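Luscombe Hall Guest Residence
Frequently Asked Questions: Linen, Towels and Laundry

Last revised Fri 16 October

The following answers apply to all guests staying at Luscombe Hall, including those attached to the Thorlacius summer program and those on long-stay agreements. Where a long-stay agreement says something different, the agreement takes precedence.

What linen is provided in my room?

Each bed is made up before arrival with a fitted sheet, a flat sheet, a blanket and two pillows with cases. A second blanket is kept on the upper shelf of the closet. Rooms in the Lekden wing have wider beds, and sheets from the main building will not fit them. Guests who move between buildings during their stay should leave all bed linen behind in the first room.

Are towels included?

Yes. Each registered guest receives one bath towel, one hand towel and one bath mat per room. Towels for use outdoors or at the lake are not supplied, and room towels may not be taken off the grounds. Guests may bring their own towels if they prefer.

How often is linen changed?

Bed linen is changed once a week for stays of six nights or more. Towels are exchanged twice a week. The exchange days for each corridor are posted beside the elevator and may shift in a week that contains a public holiday. During August, when the residence is at its fullest, bed linen is still changed weekly, but the exchange may take place in the afternoon instead of the morning.

What do I need to do on an exchange day?

Place used towels in the cloth bag hanging inside the bathroom door and leave the bag outside the room by 9 a.m. Clean towels will be left in the same place. Staff do not enter the room for a towel exchange unless the guest has asked them to. Bags put out after 9 a.m. are collected on the next exchange day.

Can I request extra towels between exchanges?

Extra towels are available from the front desk at any hour. The first extra set is free of charge. Further sets are charged at $2 each and added to the room account.

May I wash my own clothes?

The guest laundry is in Room 209, at the end of the second-floor corridor in the main building. It is open from 7 a.m. to 10 p.m. There are washers, dryers, two ironing boards and a long table for folding. The machines accept the residence key card only. Value can be added to the card at the front desk or at the terminal outside the dining room.

Please remove laundry promptly when a cycle ends. Items left in a machine may be moved to the shelf by the next user, and the residence is not responsible for them once they have been moved.

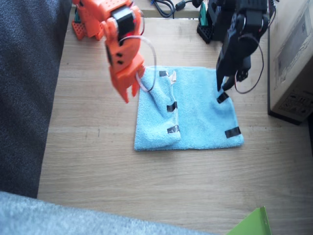 Blue terry towel, partly folded.

Guests who wash their own towels are asked to dry them fully before folding. A towel put away damp will develop an odor that a single wash may not remove. Low heat is suitable for most terry cloth – high heat shortens the life of the fabric and makes the loops stiff. Fabric softener should be used sparingly, as it leaves a coating that reduces absorbency.

Which detergent may I use?

Any liquid or powder detergent sold for household machines is acceptable. Bleach may be used on the guest's own white cottons only, and never on residence linen. Dyes, starch and solvent-based stain removers are not permitted in the machines. Small packets of unscented detergent are sold at the front desk.

Is there a laundry service?

A bagged laundry service is provided on weekdays by Prorton, an outside contractor. Bags and order slips are in the top drawer of the desk in each room. A bag handed in at the front desk before 8:30 a.m. is normally returned the following working day. Prices are printed on the slip. Wool, silk, leather and anything labeled dry clean only should not be placed in the bag.

The contractor limits its liability for loss or damage to $300 per bag. Guests should not send items of greater value. Claims must be made in writing to the front desk within two days of the return of the bag, with the order slip attached.

What should I do if linen is stained or damaged?

Please tell the front desk as soon as possible. Many stains can be removed if they are treated early. Guests are asked not to scrub the stain or apply any product to it. No charge is made for ordinary wear or for stains that come out in the wash. Where a sheet, blanket or towel has to be replaced because of hair dye, ink, burns or similar damage, the replacement cost will be added to the room account, and a copy of the current price list will be supplied on request.

I have an allergy. Can other bedding be arranged?

Yes. Pillows and blankets with synthetic filling are available, as are mattress and pillow covers suited to guests with a dust mite allergy. Residence linen can also be washed without scented products. These requests should be made at the time of booking, or at least two working days before arrival. Shorter notice will be met where stock allows.

Can I hang laundry to dry in my room?

A retractable line is fitted over each bathtub and may be used for light items. Laundry may not be hung from window frames, lamps, sprinkler heads or heaters. A drying rack can be borrowed from the front desk for up to 24 hours. Between May and September the outdoor lines behind the Lekden wing are also open to guests. Clothespins are kept in the box by the back door and should be returned to it.

What happens to items left behind?

Clothing and personal linen found after departure is washed if necessary, labeled with the room number and held for six weeks. The former guest will be contacted at the address given at registration. Items can be mailed at the guest's expense. Anything unclaimed after six weeks is donated or discarded. Underwear, open toiletries and food are discarded at once.

Do I need to strip the bed when I leave?

It is not required. Guests who wish to help may place sheets and pillowcases in a pile at the foot of the bed, with the blanket kept separate. Towels may be left in the bathtub. Please check the bedding for chargers, glasses and nightclothes before leaving – these are the items most often found by housekeeping after checkout.

Whom should I contact with other questions?

Questions about linen, towels or the guest laundry may be put to the front desk in person, or by dialing 6 from any room telephone. Questions about a Prorton order should also go to the front desk, which will contact the contractor on the guest's behalf. Participants in the Thorlacius program whose laundry costs are covered by their host department should show their program letter when the first bag is handed in, as charges cannot be transferred after payment.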